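The Weight of a Hem

A long evening gown is an engineering problem before it is anything else. The skirt hangs from the waist, the waist hangs from the bodice, and the bodice, if there are no straps, hangs from very little. Gaetano Santoro has been cutting gowns for stage and formal wear at the Stolari workroom for most of his working life, and he starts every fitting by weighing the skirt.

He uses a kitchen scale for small pieces and a hanging scale for the rest. The figure goes on a card pinned to the pattern. A bias-cut skirt in silk crepe will keep dropping after it is sewn, and the drop depends on the weight below the hip. Santoro leaves the skirt on a stand overnight with the hem unfinished, then measures up from the floor with a chalk marker at 20 points. The marks are never level. On a skirt cut with four panels, the two that fall on the true bias may need to be trimmed well above the two that do not.

"People see a crooked hem and blame the person who sewed it," he says. "Most of the time it was sewn too early."

The bodice is built separately. In the Stolari method there is an inner layer of cotton net, cut with no ease, which carries the boning and closes at the back with its own row of hooks. The outer silk is mounted over it and closes with a zipper that carries no load. A waist stay, made of grosgrain ribbon, is tacked to the net at the side seams and fastened before anything else. Once the stay is closed, the skirt's weight sits on the waist and the upper edge of the bodice only has to lie flat.

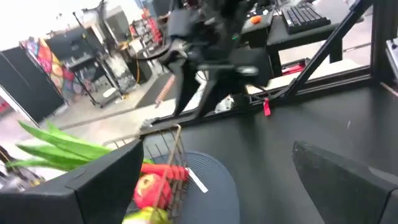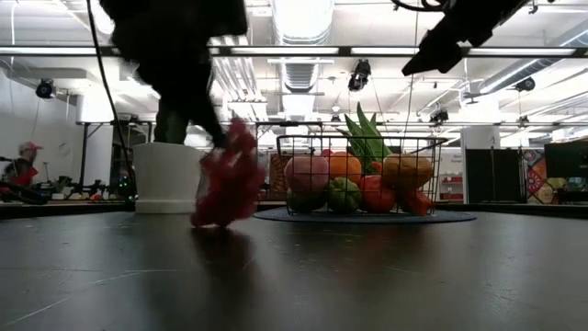
Boning is where workrooms differ. Spiral steel bends in two directions and suits curved seams. Flat steel bends in one and is used at center back, next to the hooks. Synthetic bone is light and can be cut with scissors, but it takes a set from body heat, so a bodice worn through one long dinner may keep the shape of a person sitting down. Santoro uses spiral steel at the side front seams and synthetic everywhere else, and he tips each steel by hand.

Cauã Lopes, who runs the alteration desk at Camargo, sees the same gowns years later, from the inside. His work begins at 90 minutes for a simple hem and goes up from there. A beaded hem is slower. The beads inside the seam allowance have to be crushed or unpicked, the thread ends secured, and the pattern restored by hand over the new fold. He once took in a gown with 3000 glass beads below the knee, a figure he knows only because the customer had the original order sheet. He asked for two extra weeks and used both of them.

Lopes looks first at the seam allowances. A made-to-measure gown generally has enough cloth inside to be let out at the side seams. A factory gown often has none, and a serged edge trimmed close to the stitching leaves no way to let it out short of adding a gusset. He also checks for old needle marks. Satin and taffeta hold them permanently, so a seam that has been taken in can be let out again only if the earlier stitch line falls where an arm or a fold will cover it.

For storage, both men give similar advice. Bias gowns should be laid flat in a box, with tissue rolled into each fold. Gowns with a waist stay can be hung by loops sewn to the stay, never by the shoulders. Metal hooks should be wrapped, because rust travels through silk. Lopes adds that a gown should be cleaned before it is packed, even when it looks clean. Sugar from a spilled white wine dries clear and turns brown by the following March.

Santoro is now cutting a set of six gowns for a touring production of Pikus, which opens at the Brundov theater in the spring. Each gown must survive a quick change in the dark, so the inner hooks have been replaced by large covered snaps and the stay closes with a single bar. The budget allowed for a polyester crepe in place of silk. It weighs 200 grams per square meter, recovers well after packing, and drops very little on the bias. He hung the first skirt overnight anyway.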